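Reliability and Safety Engineer, Humanoid Cleaning
Praris, Home Robotics Group
Full time, on site, posted 18 Nov 2025

We're looking for somebody who gets excited when a robot does the wrong thing!

Our group at Praris teaches full-size humanoids to clean homes, and for the past year the bathroom has been our toughest room. It's tight, it's full of hard edges, and almost everything a robot reaches for is close to something it shouldn't hit. We've had a lot of good runs in there. We've also had a fall, and the fall is why this job exists.

What happened

Last February, on run 890 of the toilet cleaning task, our robot went down sideways. It had finished a reach and was turning toward the vanity when its left ankle joint stopped answering for 44 milliseconds. The balance controller kept trusting the last angle it had been given, put the next step in the wrong place, and the robot tipped. The operator, Brock Thibodeau, hit the stop button quickly, but the stop cut power to every joint at once, and a tall machine with no power in its knees has only one way to go. Nobody was inside the taped area and nobody was hurt. We lost a hand, two finger actuators and a sink.

We shut down for three weeks and took the whole thing apart, hardware and habits both. The dropped signal came from a connector that had been slowly working loose. Fine, connectors do that. The part that bothered us more was that the log already held earlier dropouts of the same kind, shorter ones, going back weeks, and we had no one whose job was to go look for them. Everybody was busy making the robot better at cleaning. We want you to be the person who looks.

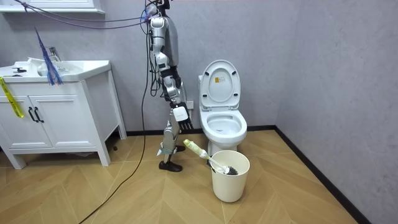 Floor contact is where most of your first months will go. Our fault review found that the ankle was carrying loads we'd never tested for, especially when the robot turns in the narrow strip between a vanity and a toilet. The robot wears ordinary-looking black shoes, it steps on smooth wood-look planks, and there can be a cord lying on the same floor. Each of those changes how a foot lands or slides, and we have good models for exactly none of them. You'll build the tests, decide what counts as a pass, and have the authority to stop the work when something doesn't pass. Shalini Tyagi, who leads the group, will back you on that. She put it in the job description herself.

What you'll be doing

Owning the fault log. We have 2,059 entries going back to the start of the project, tagged by many different people in many different moods. You'll clean it up, find the patterns and tell us what we've been missing.

Designing a better stop. We now have a first version of a controlled stop that lowers the robot toward a crouch before the power goes. It works well on an open floor and much less well near a toilet. Yanling Shen wrote it and is very eager for somebody to try to break it.

Running fall tests with the gantry crew, including the planned, padded, slightly nerve-racking kind.

Setting cable rules. Tethers, strain relief, routing, who checks what before a run and how it gets written down. The current rules fit on one page and they need to be a better page.

Leading incident reviews. We do these without blame and we mean it. Brock presented his own stop-button timeline to the whole building, and it was the most useful hour of our year.

Writing things up so that an operator on their second day can follow them.

What we hope you bring

Several years working on machines that move and can hurt people. Legged robots would be wonderful, but we'd be just as happy to hear from folks in elevators, theme park rides, farm equipment, packaging lines or hospital lifts. If you've ever had to explain to a roomful of people why the line was staying down until tomorrow, you'll fit right in.

Comfort with logs and data. You should be able to write your own scripts to dig through a run, in whatever language you like (most of us use Python).

Hands-on electrical skill. You'll be crimping, probing and tracing wires, sometimes on your knees next to a toilet.

A working knowledge of risk assessment. If you know the machinery safety standards well, great! If you know one of them well and can learn the rest, that's good too.

A degree is welcome and not required.

Practical stuff

You'd be based at our Neteck building, where the mock apartment takes up most of the ground floor. Robot runs are scheduled during the day, and we don't do night runs anymore. Expect to lift up to 44 pounds now and then. Safety glasses and closed shoes are needed in the test rooms, and we pay for both. There's a relocation allowance, four weeks of vacation to start, and a training budget you can spend on whichever courses you choose.

You'll report to Shalini and work every day with Yanling on controls, Brock on operations and Trilok Katiyar on wiring and hands. Trilok also rebuilt the hand we lost, and will gladly show you the old one, which lives on a shelf over the coffee machine.

How to apply

Send us a resume and, in place of a cover letter, around 600 words about a failure you worked on. Any machine, any size. Tell us what you first thought had gone wrong, what had gone wrong, and how you got from one to the other. Please leave out anything confidential. We read every one of these, usually out loud to each other.

Applications go to Suha Sayegh on the hiring team through the Praris careers page. Suha is also the person to ask about visas, part-time arrangements or anything you'd need to make the interview work for you. Interviews are in two parts: a video call, then a paid day on site where you'll go through a real fault log with us and watch a run. Bring questions, and bring closed shoes!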